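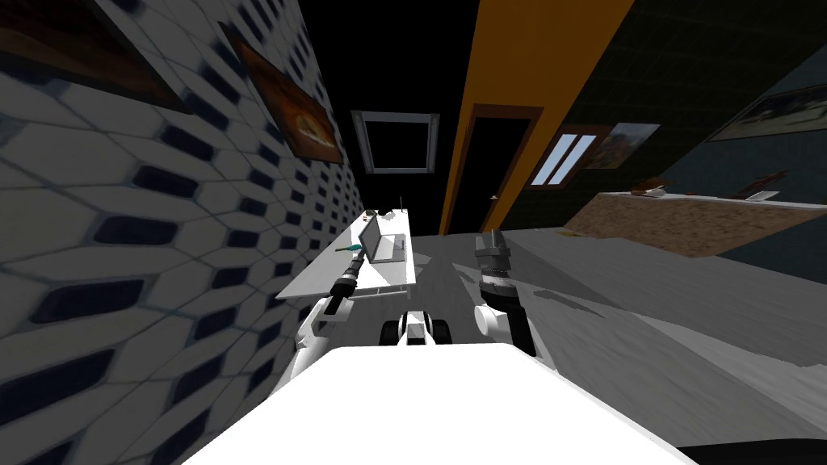 Unit 3 handout: when an office gets a robot

Automation at work usually arrives one task at a time, and the people in the building notice it first in the small jobs. This unit looks at a support robot in an ordinary office, where the jobs in question are clearing desks, bringing supplies and putting things back. A two-armed robot that comes up to a desk is working in space somebody already uses. There is an open laptop on the desk and a small object with a narrow handle lying near the gripper, and someone has to have decided beforehand which of those the robot may touch. Most of this unit is about who makes that decision and how it changes their day.

Background to the case

The case is Psarras, a mail-order parts firm with an office in Oston. The office services group had 14 people when the project started. Their work was desk setup, supplies, room changes, lost items and small repairs. The firm bought its planning software from Preltier and ran the whole office layout in simulation before any hardware came into the building. The simulated trial ran for 800 hours. Liên Bùi, who supervised office services, was asked to review the runs along with the engineers.

Her notes from that review are in the reader. Read them before class. She is not an engineer and she writes about things the engineers had not listed: where people leave their keys, how close is too close when someone is on the phone, what happens to a desk shared by two shifts.

What changed in the work

1. Sorting by owner. Before the project, a services worker who found something on a desk used judgment. If it looked personal, it stayed. The robot needed a rule, so the group wrote one. Writing it took longer than expected and started arguments between departments about what counted as shared equipment.

2. Exceptions. The log for May shows 811 requests sent to the robot. Those it could not finish went to a person. Hsin-yi Wu had this duty for most of the month. She reported that the work was lighter on the body but harder to plan, as she could be called away at any point. Her old rounds had a fixed order.

3. Contact with staff. Rounds used to be how the services group heard about broken chairs and cold rooms. With fewer rounds, fewer of these reports came in. The firm added an online form. Use of the form was low at first, and it is still lower than the managers wanted.

4. Pay grades. Handling exceptions was not in anyone's job description. Ustyna Hnatiuk raised this at the second staff meeting. The firm agreed to a higher grade for the people on that duty and left the others where they were. Several of them objected, with some reason – they were covering the rounds that remained.

Terms to know

Exception: a request the robot hands back to a person.
Residual task: work left to people after the rest of a job has been automated. It is often the irregular part.
Tacit rule: something workers do consistently but have never written down.
Handover point: the moment in a task where responsibility passes from machine to person, or back.

For discussion

Should a supervisor like Bùi have a veto over a layout at the simulation stage, or only a right to comment? Psarras gave her the second.

Which of the four changes above could have been seen in a simulated run, and which could not?

Reading

Liên Bùi, review notes (course reader).
Haberkorn and Haberkorn, the chapter on residual tasks. Finn Haberkorn wrote the first half and Hildegard Haberkorn the second, and they disagree on pay, so read both.

Written answers to one discussion question are due before the next unit. One page is enough. Post them on Flullow under Unit 3.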